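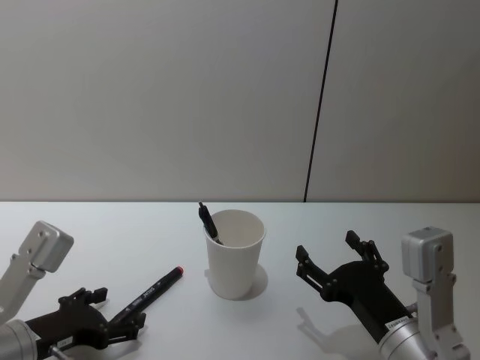 Speaker notes – Two arms, one planner
June 2026

Home Talks Notes Archive Contact
Search this site... Go

Opening (take your time, let people find their seats)

Thank you all for coming, and thank you to Bilal Sfeir, who read these notes twice and took out most of my bad jokes. I want to talk about Korkine, our planning layer for two-armed work, and the very ordinary job that kept us humble all through February: a marker on a table, a paper cup with a pen standing in it, and two arms that have to agree about who goes where.

Start with the job, because it sounds so easy! The marker has to join the pen in the cup. The left arm is nearer the marker, so the left arm gets the pick, and the right arm looks after the cup. A child would do it while talking about something else. Our first planner thought about it for almost 7 seconds and then asked the two elbows to be in the same place.

Perception (slow down here)

A marker is a long thin thing, and the pose estimator was quite happy to get the long axis right and the direction wrong. If you have a red cap to look at, you would think that settles it – but red showing at both ends of a barrel is no help at all in telling one end from the other. Solène Lacroix's fix was to stop forcing an answer. The estimator now hands over both guesses with a weight on each, and the planner picks a grasp near the middle that is good for either one.
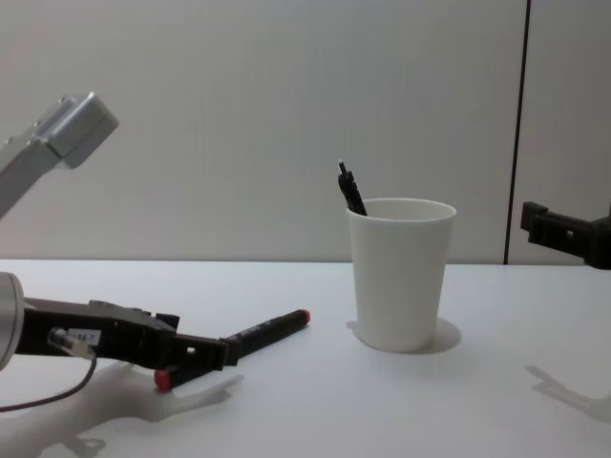
The same goes for the last stretch of the approach, when the gripper starts to hide the very object it is after. We used to re-estimate on every new image, and the target would slide sideways under the fingers. Now Korkine holds on to the last good pose and lets it drift only a little. (Pause for the question about shadows. Yes, they fooled us too, and yes, we mask them.)

Planning and replay

Vokdale is our replay tool, and I can't say enough nice things about it. We have 1,569 logged attempts in there, and any change to the cost terms gets run against all of them before it goes near an arm. Mention that we tried 4 cost terms and kept 3.

Leave time for questions, and point people to the sign-up sheet by the door.

Comments

drirk_fan: Does the two-guess trick still work if the grasp has to be at one end?

Collet: Lovely talk, could you post the cost terms?

mpt: Same trouble with elbows over here. Glad it isn't just us.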